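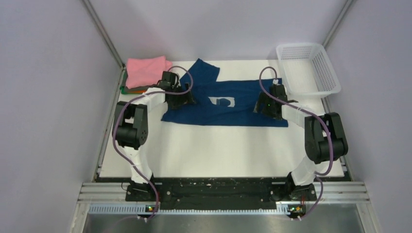
A navy top with a printed front, partway through folding. Finished pieces are at the back left and the basket is at the back right.

How to Fold a Basket of Tops on a Table

By Donal Horgan
Updated Apr 3, 2022

Most folding goes wrong before the first fold. The garment gets picked up by whatever part comes out of the basket first, shaken once, and laid down with a twist in it. After that every fold copies the twist. The method on this page takes a little longer on the first few pieces and then gets quick. It works for T-shirts, long-sleeved tops and light sweatshirts. Heavy knits and anything with a hood need a different fold, covered on a separate page.

What you need

A clear, flat surface at about hip height. A table is better than a bed, which gives under your hands and lets the fabric bunch. Mine is white, and I like a pale surface for dark laundry because you can see the edge of the garment against it.

One basket, and space for one stack. Put them both at the back of the table, one in each corner, so the whole front stays free. I keep the stack on the left and the basket on the right. If you are left-handed, try it the other way around.

No folding board. I used a Willance board for one winter and gave it away in December. It makes very even rectangles, but only in one size.

Before you start

Empty the basket first. Sort the pieces into tops and everything else, and fold all the tops in one go. Switching between shirts and socks slows you down more than you would think.

Check that everything is fully dry, especially at the collar, the cuffs and under any large print. Printed areas hold moisture longer than the cloth around them. Close zippers and buttons.

Folding the top

Step 1. Lay the garment face down with the collar pointing away from you. Hold it by the shoulder seams and lower it hem first, so that it lands flat. Pull each side seam straight.

Step 2. Smooth it from the middle outward with flat palms. Soft creases are fine. Ridges are not, so lift the cloth and lay it down again if you get one.

Step 3. Fold one side in toward the center, along a line that starts halfway across the shoulder and runs straight down to the hem. Lay the sleeve back over the folded part so it points down. A long sleeve will make an angled corner at the shoulder. Press that corner down with your hand before moving on.

Step 4. Do the same on the other side. The two sides should meet or overlap slightly. You now have a long strip.

Step 5. Turn up the hem by the width of your hand, then fold the strip in half toward the collar. For a drawer where things stand upright, fold it once more.

Step 6. Turn the bundle over and put it on the stack with the folded edge facing you.

If a corner sticks out

A sleeve or a piece of hem poking out of the side is the most common fault. Don't tuck it in from the outside. Open the last fold, lay the loose part flat, and close it again. Tucking makes a lump, and the lump tips the stack once there are a few more pieces on top.

If the bottom edge runs at a slant, the side folds were not parallel. Go back to step 3.

Garments with a print

A large print is stiffer than the fabric and will crack in time if it is always creased in the same place. Try to set the side folds just outside the print. If it is too wide for that, make the fold loose and don't press it. Hwa-young Min, who checks these pages for me, puts a sheet of plain paper between the layers of a print she wants to keep — useful for storage, too much trouble for weekly laundry.

Building the stack

Put wide pieces at the bottom and narrow ones on top. Mixed colors don't matter, but mixed widths do. Keep all the folded edges on the same side so you can lift out one piece without opening the others. I stop when the stack starts to lean and carry it to the shelf before starting a new one.

Edges don't have to line up perfectly. Thin cotton shifts a little whatever you do, and it straightens when you square the stack between your hands.

Putting it away

Carry the stack with one hand underneath and one on top. On an open shelf, the folded edges face out. In a drawer, stand the pieces up in a row and leave enough room to slide a hand in at the end.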